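시연 데이터 수집에 관한 기록: 침구 위 정리 작업과 의류 취급

본 블로그에서는 그간 학습 모델의 구조와 평가 방법을 주로 다루어 왔다. 이번 글에서는 그보다 앞 단계에 해당하는 시연 데이터의 수집 절차를 정리하고자 한다. 필자가 참여하고 있는 Mavum 과제의 2차 수집분을 기준으로 하며, 내용 중 의견에 해당하는 부분은 소속 기관의 공식 입장과 무관함을 밝혀 둔다.

Mavum 과제의 목표는 가정 내 정리 동작을 모방학습 방식으로 습득하는 정책 모델을 확보하는 데 있다. 2차 수집분의 목표량은 시연 3032건이며, 작업 유형은 14종으로 구분된다. 이 가운데 필자가 담당하는 유형은 소형 물품의 분류와 의류 취급이다. 두 유형 모두 로봇 본체를 직접 원격조종하는 대신, 사람이 손으로 쥐는 그리퍼를 사용하여 시연을 기록한다. 원격조종에 비하여 준비 시간이 짧고, 수집자의 손동작이 비교적 자연스럽게 보존된다는 점이 선정 사유였다.

수집은 개방형 실험실에서 이루어진다. 다른 팀의 업무가 같은 공간에서 병행되므로 배경에는 사람과 장비가 수시로 들어온다. 1차 수집 당시에는 가림막을 설치하여 배경을 통제하였으나, 그 자료로 학습한 모델은 가림막을 제거한 환경에서 성능이 눈에 띄게 저하되었다. 이에 따라 2차부터는 배경을 정돈하지 않는 것을 원칙으로 한다. 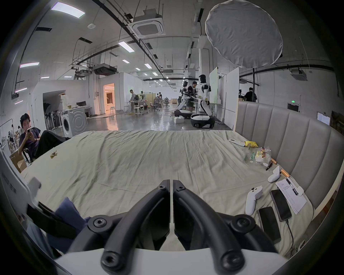 물품 구성에 관하여는 내부에서 이견이 있었다. Aksel Hviid 연구원은 형상이 일정한 물품을 우선 수집하여 기준 성능을 확보하자고 제안하였고, 필자는 리모컨이나 필기구처럼 단단한 물품과 비닐봉지, 포장지처럼 형태가 변하는 물품을 처음부터 혼합하자는 입장이었다. 협의 결과 혼합 구성을 채택하되, 물품의 초기 배치는 매 시연마다 변경하기로 하였다. 배치표는 Zarico라는 내부 도구로 생성한다. 다만 배치표를 지나치게 엄격하게 따를 경우 물품 간 간격이 인위적으로 고르게 되는 경향이 있어, 현재는 참고 자료로만 활용하고 있다.

시연 한 건의 진행 순서는 다음과 같다. 수집자는 시작 신호 이후 양손의 그리퍼를 정해진 대기 자세에 두고, 지정된 작업을 중단 없이 수행한 뒤 다시 대기 자세로 복귀한다. 도중에 물품을 놓친 경우에도 기록을 중지하지 않는다. 놓친 물품을 다시 집는 과정은 그 자체로 학습 가치가 있으며, 이를 모두 제외하면 모델은 실패 이후의 행동을 배울 기회를 얻지 못한다. 반면 그리퍼의 위치 추적이 끊긴 시연은 예외 없이 폐기한다.

의류 취급은 분류 작업에 비하여 난도가 높다. 천의 접힌 부분이 가려지면 집는 지점을 판단하기 어렵고, 수집자마다 선호하는 파지 위치가 상이하다. Hjalti Frandsen 연구원은 옷의 가장자리를 먼저 확보한 뒤 중심을 정리하는 방식을 권고하였으며, 필자의 경험으로도 양손의 역할이 분명해진다는 점에서 타당하다고 판단된다. 그러나 이를 지침으로 강제하지는 않았다. 수집자 간의 차이를 어느 정도까지 허용할 것인지는 200건 단위의 중간 학습 결과를 확인한 후 결정할 예정이다.

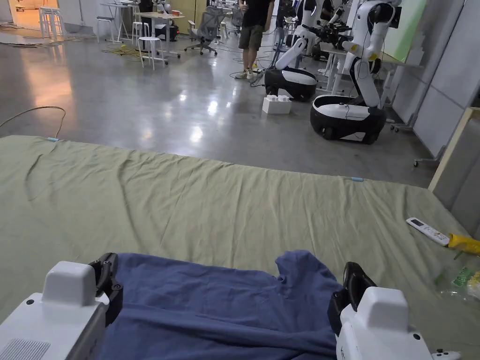

양손 그리퍼로 남색 의류의 양쪽을 다루는 모습. 바닥에 깐 천 위에서의 작업.

검수는 매주 목요일 오후에 실시한다. 검수자는 시연 영상과 그리퍼의 개폐 기록을 나란히 재생하면서 두 자료의 시각이 일치하는지를 먼저 확인하고, 이어서 작업의 시작점과 종료점을 표시한다. 지난 검수에서는 종료점의 정의가 검수자에 따라 달랐던 사실이 확인되었다. 일부는 물품을 놓은 시점을, 일부는 대기 자세로 복귀한 시점을 종료점으로 기재하고 있었다. 현재는 후자로 통일하였고, 이전 표기분은 순차적으로 수정 중이다.

수집자의 피로도 역시 관리 대상에 포함된다. 장시간 연속으로 작업하면 동작이 점차 짧고 단조로워지며, 이러한 변화는 영상보다 궤적 자료에서 먼저 나타난다. 이에 따라 동일 작업을 다섯 회 연속 수행한 후에는 다른 유형으로 전환하도록 하고 있다. 전환에 따른 준비 시간이 늘어난다는 지적이 있으나, 필자는 당분간 이 방식을 유지하는 것이 적절하다고 본다.

자료 형식의 변환 과정과 Chou 저장소의 폴더 구조에 대하여는 별도의 글에서 다루기로 한다. 종료점 표기의 수정이 완료되는 대로 변경 내역을 이 글의 하단에 추가할 예정이다.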